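Progress Report: Evaluation of the Trekix Two-Arm Kit
Submitted to: Darlene Fehr, Equipment Programs
Prepared by: Garnet Wong and Manon Girard
29 Apr 2024

Status

The evaluation is on schedule. The kit was unpacked, mounted and calibrated in the first part of the period, and the remaining time went to table-top trials with household objects. Two of the three work packages are complete. The third, long-duration running, has started.

Installation

Mounting both arms took one working day. The vendor's setup guide covers the base plate and the controller adequately but gives no torque values for the wrist fasteners. Skovico, the reseller, supplied these by email on request. Firmware was updated once, before calibration, and has been frozen for the rest of the evaluation so that results stay comparable.

Table-top trials

Trials use a fixed table position and a changing set of objects. The operator teleoperates the arms to record a demonstration, and the Vaka control software then replays or generalizes the motion. Rigid items gave few difficulties. Bags and other thin-walled items remain the main source of failed grasps, as the rim gives way under light contact and the commanded finger position is no longer correct. 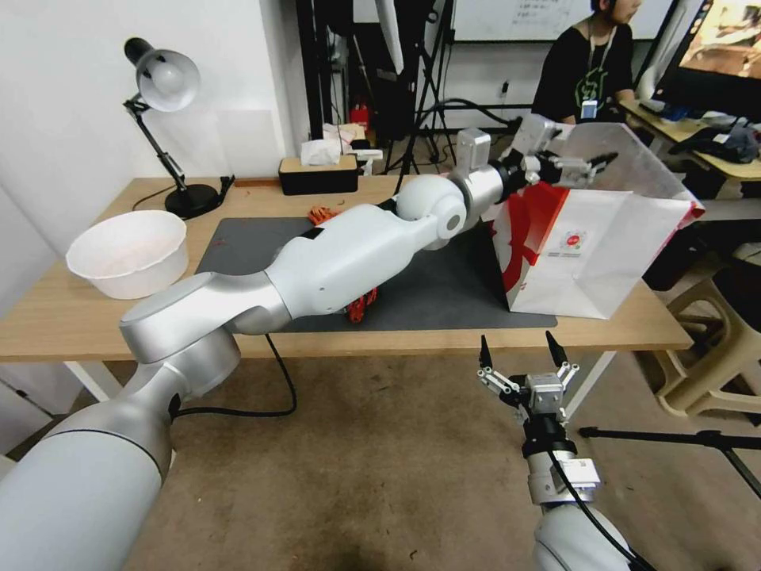 Left gripper at the upper edge of a paper shopping bag; right gripper open below the level of the table.

Colton Cloutier has logged 600 trials to date. Failures fall into two groups: the fingers close above the rim, or one finger pushes the bag over before closure. Lowering the approach speed reduced the second group but had no clear effect on the first. A change of fingertip is the next item to be tested. The vendor lists a softer tip as an accessory, and a set is on order.

Issues open

1. Cable routing. The external cables need more slack than the guide specifies when the elbow is fully extended. We have asked the vendor for a revised drawing.
2. Gripper zero. The open position drifts after 8 hours of operation and must be reset by hand. The reset takes 2 minutes and is now part of the shift checklist.
3. Support. Replies from Skovico are prompt. Replies from the manufacturer are not, and one ticket on the drift problem is still unanswered.

Budget

Spending is within the approved amount. The fingertip order will be charged to consumables. No transfer between lines is requested.

Next period

Long-duration running continues with the current object set. Fingertip trials begin on delivery. Raymonde Lavoie will draft the purchase recommendation, with the final report due in August.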